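Lemamcombe Student Wellbeing Survey – data card

Version: July 2021
Maintained by: the Stustent project
Files: responses.csv, codebook.csv, weights.csv

Summary

Answers to a short questionnaire on mood, sleep and worry, sent to students living in Lemamcombe during the second and third lockdowns. It was run in 2 waves with the same questions each time. There are 3,415 completed forms, and 1,082 people answered both waves. Those people can be matched using the column pair_id, which is blank for everyone else.

What is in the files

responses.csv has one row per completed form. The first columns give the wave, the age band and the type of housing (halls, shared house, family home, other). The 40 question columns follow, named q01 to q40 in the order they appeared on the form.

codebook.csv gives the full wording of each question and the meaning of each code. Skipped questions are coded -9. "Prefer not to say" is coded -8. Please do not average a column before removing these.

weights.csv holds the Tiretti weights, which adjust for age band and housing only. Use them for any figure meant to stand for students in the town as a whole. Leave them out when comparing the same people across waves.

How the answers were collected

Students were invited by email and filled in the form online. A paper version was left in the Deligiannis building and typed in by hand afterwards. The column mode shows which was used. Free-text comments were collected but are not released.

Known problems

q17 (hours slept) was a text box in the first wave and a drop-down list in the second. We have turned the first into whole hours, but odd values remain.

The worry score is a screening measure – a high score is not a diagnosis and should not be reported as one.

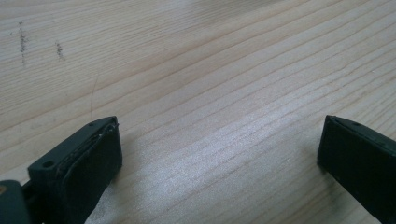
Students who had left their course were not invited, so the worst cases of distress may be missing. First-years in halls are over-represented in the second wave, even after weighting.

Privacy

Names, email addresses and course titles were removed before the files were built. Do not try to identify anyone, or join this data to other records about individuals.

Use and updates

Free for teaching and non-commercial research. Cite as "Stustent, Lemamcombe Student Wellbeing Survey" with the version given at the top. A corrected q17 is planned for September. Report mistakes through the issues page, giving the file and column name.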